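Follow-up after gallstone surgery should not end at 30 days

Most units report gallbladder removal by its 30-day complication rate. The figure is easy to collect and says little about whether the pain went away. At Valisdale, 2525 patients had the operation after 2000, and only 300 were asked about symptoms a year later.
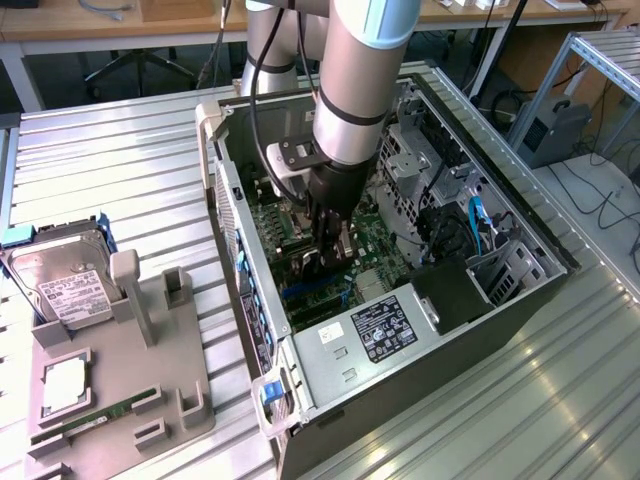 Those who did not reply are usually treated as well. I doubt this is safe. A patient with lasting pain may go to a different hospital, as Žofie Kubíček argued in August, and is then lost to the surgeon's own records. 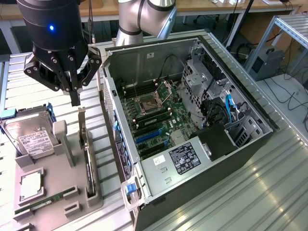 Open computer case with the CPU socket lever raised.

A short symptom form at one and five years would cost little. Corentin Bouvier objects that late symptoms often have other causes. They do, but a score taken before surgery would allow a fair comparison.

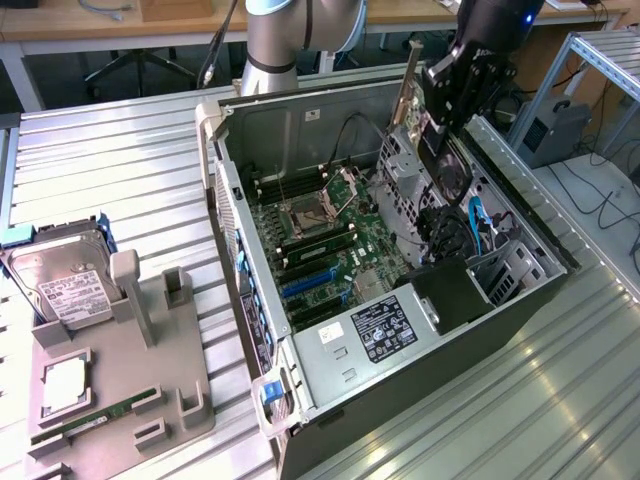
The Flastumthorpe register already stores both scores for 1599 patients. Other units should adopt the same form before designing their own.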